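Clearing out the pantry shelf

I gave Sunday afternoon over to the pantry, mostly the top shelf, where things go when we come home from the shops and can't be bothered finding them a proper spot. Snacks end up there, and bottles, and anything that came in a box too tall for the drawer.

The rule this time was simple. Everything comes out and goes on a table before any of it goes back. I've tried doing it one item at a time and I only end up shuffling the same packets from left to right. A dark tabletop helps, as labels are easier to read against it and crumbs show up straight away.
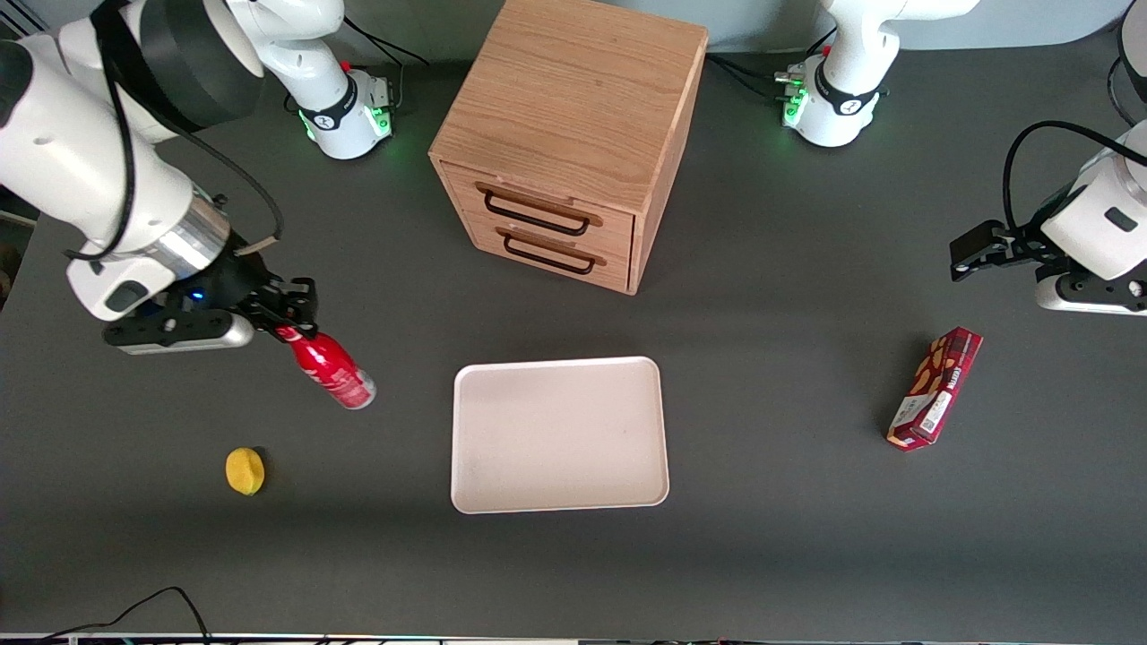
Bottles I do first. They're the awkward ones, and they take up the most room lying down, so I stand them up and check the dates before anything else. Two sauces from Giltau went in the bin. The Pirance cordial had another month in it and went to the front, where one of the kids will finish it by Wednesday.

Boxes come next. If a box is more than half empty I tip what's left into a jar and flatten the cardboard for the recycling. I kept the Zarei cracker box because the cooking times for their soup mix are printed on the side, and I can never remember them.

I had a look at pantry organisers as well. The one I liked was $125, for what amounts to a few clear tubs and a turntable. I bought two plain baskets for $10 instead and they fit the shelf with a bit of room at the back — enough for the spare flour.

Colour coding I've given up on. I did labels last September and they peeled off in the heat. Snacks are on the left now, bottles on the right, and the tall things have gone down to the floor beside the potatoes. The spice rack still needs doing.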